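Cuaderno del taller, banco de dosificado y envasado
22 de abril de 2020

Empiezo por lo bueno: ¡hemos llegado a los 50 botes seguidos sin que nadie tenga que levantarse de la silla! Lo apunto en grande porque en febrero, cuando montamos el brazo, yo habría firmado por diez. La tanda entera de la semana suma 1.339 agarres registrados, y Špela Vidmar ya tiene la hoja ordenada por tipo de envase en la carpeta compartida (pestaña "Gilport", la otra es la vieja y hay que borrarla).

Cosas que han cambiado desde la última entrada:

- Velocidad de aproximación más baja en los últimos centímetros. Se pierde un poco de tiempo por ciclo y me da igual, el cierre queda mucho más limpio.
- Fuerza de cierre separada para vidrio y para plástico. Antes usábamos la misma y los botes altos de plástico se quejaban.
- El orden de los envases lo decide ahora la persona que lleva el turno, desde la pantalla. Antes lo decidía yo en el código, o sea, mal.

Esto último es lo que más me entusiasma. Los de Bataineh vinieron el lunes a ver el banco y la conversación fue casi toda sobre el puesto de trabajo, muy poco sobre el robot. En su línea de especias hay gente que coge y deja botes ocho horas, con la muñeca siempre en el mismo ángulo, y lo que piden es quitarse ese gesto de encima y quedarse con lo demás: mirar el producto, olerlo, apartar lo que no convence, decidir cuándo se cambia de lote. Una de las encargadas de turno se sentó a la pantalla y en un rato estaba reordenando la secuencia ella sola, mejor que nosotros, y además nos pidió un botón de "este lo hago yo" para saltarse un envase sin parar el ciclo. Me parece una idea estupenda. Lo tengo a medias, falta que el salto quede escrito en el registro.

También salió la pregunta incómoda de siempre, qué pasa con los turnos. Su plan es mantener a las mismas personas y rotarlas entre supervisión, limpieza y control de calidad, con formación pagada. Les pedí que lo pusieran por escrito en el documento del piloto y dijeron que sí. A ver si llega esta semana.

Botes transparentes: siguen siendo los más puñeteros. El alto, el cilíndrico sin tapa, con el granulado gris oscuro en la parte de abajo, lo estamos cogiendo con un dedo por delante y otro por detrás, y así va de maravilla. Los pequeños de tapa verde los dejamos en la misma mesa, a su izquierda, para que el planificador tenga vecinos que esquivar.

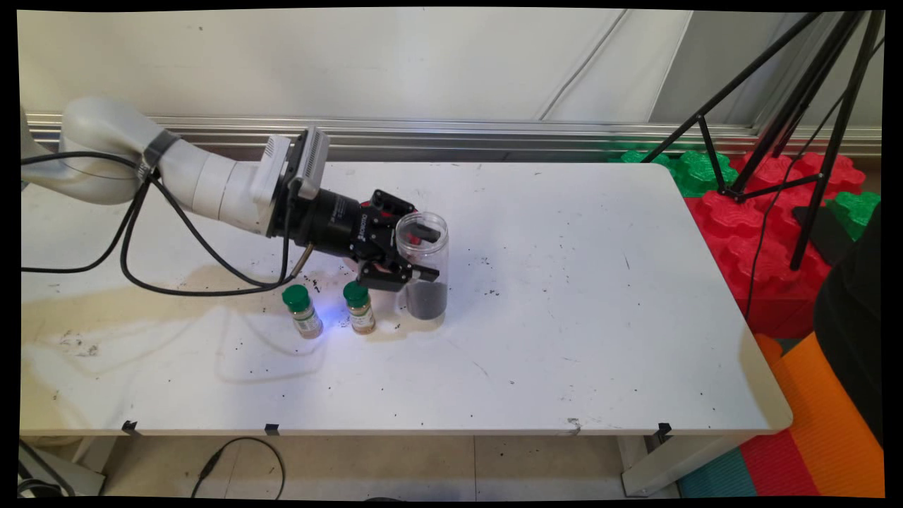
Con la cámara de Uvent la detección del borde mejora bastante, pero se pierde cuando el contenido es claro. Špela propone buscar la altura del relleno y usarla como pista, yo prefiero probar antes con otra luz. Lo echamos a suertes y empieza ella.

Pendiente:

- Botón "este lo hago yo": terminar el registro y enseñárselo a Bataineh.
- Repetir la serie con el bote alto lleno hasta arriba.
- Barrer la mesa entre series, que las migas acaban en todas partes.
- Pedir a Buritz otro juego de almohadillas para los dedos.
- Objetivo de la próxima tanda: 1.000 ciclos con los turnos llevados por gente de fuera del taller. ¡Qué ganas!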